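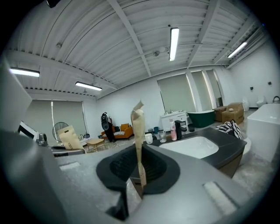 Teaching by hand: how Doteck collects its demonstrations

Interview, January
8 min read

Vaida Ķēniņš runs data collection at Doteck, which trains manipulation policies for household and light commercial work. Her group records people carrying out tasks with hand-held grippers, and for a smaller share of the work it drives an arm by remote control. We spoke at 10 in the morning, between two recording blocks.

She began with the choice between the two methods. "With teleoperation you get the robot's own joint states, so there is no question of whether the arm can reach what the operator asked for," she said. "The cost is speed. An operator on our leader arm takes three or four times as long over a pick as the same person with a gripper in the hand. If the task has thin or soft objects in it, paper for instance, the gap is wider."

The hand-held tool gives up the joint data. The camera moves with the gripper, and the path of the tool is recovered afterwards from the video and the inertial readings. Ķēniņš said the recovery step is where most rejected episodes are lost. The current set holds 3000 recorded episodes, of which 2538 passed the checks.

"People assume the failures are dropped objects. Those we mostly keep, if the demonstrator recovers. What we throw out is tracking loss. Someone turns towards a blank wall, or brings the tool too close to a cabinet door, and there is nothing left to track."

A fisheye lens helps, she said, as it keeps some of the ceiling, floor and far wall in view while the fingers are working near a surface. Straight lines come out curved and the corners of the image carry no information. The group does not rectify the video before training. Tests with rectified images gave slightly worse placement, which she put down to the pixels lost at the sides.

Rooms matter as much as optics. Doteck records in furnished spaces, among them bathroom and furniture showrooms, where sinks, counters and seating of different heights stand within a few steps of one another. "A bench in the lab has one height and one background. The policy learns the bench," Ķēniņš said. Fixed lighting is left as it is found. Blinds may be up or down, but their position is noted and must not change within a block.

Demonstrators get a short written task and a practice period. The instruction sheet is called the Birhane sheet, after an earlier project, and it fits on one side of A4. It asks for a steady approach, one grasp attempt at a time and a pause before release. The pause was added after the first trials, in which demonstrators opened the fingers while the hand was still travelling. The trained arm copied this and threw things.

"You see your own habits come back at you," she said. "One of our people always came in from the left. On replay the arm did the same, including when there was a tap in the way."

Each block runs to 8 tasks. The operator marks the start and end by closing the gripper twice, and the software, an in-house package named Ladenow, cuts the video at those points. Double closures in the middle of a task used to split episodes in two. The current version also checks that the tool is still.

Remote control is kept for corrections. A policy trained on the hand-held data is run on the arm, and an operator takes over when it stalls or heads for the wrong object. The takeover segments are added to the training set with a higher weight. The last round used 800 of them. Asked whether that number could be cut, Ķēniņš said she did not yet know. "We tried half. Grasping was unchanged and placing got worse. I would want to repeat it on a second arm before I said more."

The second arm is being fitted with the Boltetti wrist, whose finger spacing matches the hand-held tool. Until now the two have differed slightly, and the offset has been corrected in software. She expects the change to matter most for narrow items, where a small error in width decides whether the fingers close on the object or beside it.

Recording continues through the spring. The next tasks on the list are wiping a basin, folding a hand towel and putting the cap back on a tube.

Contact the editors | © All rights reserved | Back to top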